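Best way to wipe light plastic plates and sunglasses without scratching them?
Posted 12th April by Titilayo Amadi

I have two plastic plates, one light blue and one pink, and a pair of dark sunglasses. All three pick up fine scratches. I clean them at the same table, currently with a dry paper towel. Would a foam pad be safer?

Rainer Kleinschmidt
Paper towel is wood fiber and will drag grit across soft plastic. Rinse first, then wipe wet with a drop of dish soap. Foam is fine on plates if it has no abrasive layer. For lenses use microfiber only – and never dry.

Edeltraud Teuber
I just use my shirt. Seven years, same glasses.

Henrike Kasten
Agree with Rainer on rinsing. Also set the glasses down with the lenses facing up, so the curved side stays off the tabletop grit. 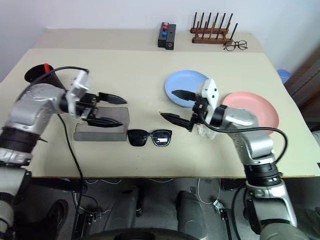

Roswitha Schwerdtfeger disagrees on one point: lenses up keeps the fronts off the table, but they still collect dust, so a case is better for anything longer than a few minutes.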